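## Keeping the fingers parallel

The Pendier cell at Wisorero's test kitchen is a modest installation: one arm, one two-finger gripper, a wrist camera and a wooden table. It handles household containers through the working day, and its faults are small ones. Most begin at the fingertips.

The gripper is a Nijs parallel unit with black fingers, each held by two screws. Service falls due every 300 hours of run time. The technician parks the arm, cuts air and power, and removes the fingers left side first. Pads are wiped with alcohol and checked against a straightedge. A pad that shows light under the edge is replaced together with its partner, and the old pair goes into the scrap bin so that it can't find its way back onto the arm.

Reassembly takes longer. The screws are brought up by hand, the fingers closed on a 42 mm gauge block, and only then is the torque applied. Tightened open, the fingers toe in slightly, and the error shows first on smooth rims.

The wrist camera comes next. Its bracket shares a plate with the gripper, so any work on one means checking the other. Both fingertips must show at the bottom of the view. The check is made over ordinary items, with the arm moving at its usual speed, and exposure is set on the hardest of them. Clear plastic gives weak edges. White crockery washes out on the side toward the light.

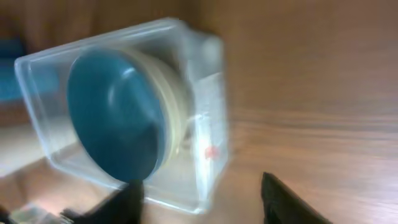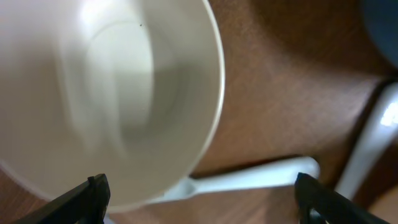
*Wrist camera views over the wooden table: a clear box holding a container with a blue lid (first) and a white bowl (second). The gripper fingers are at the bottom of both.*

Exposure on the Pendier cell now sits at 41 percent of the scale. The earlier setting, 71, suited dark objects and lost the rims of pale ones.

Cabling is the remaining item. The camera lead runs through a Covent sleeve along the forearm, with a loop left at the wrist. Too short a loop pulls at the connector when the hand rolls, and the picture drops out for a moment at the end of travel. The sleeve is due for replacement in March, along with the air line beside it.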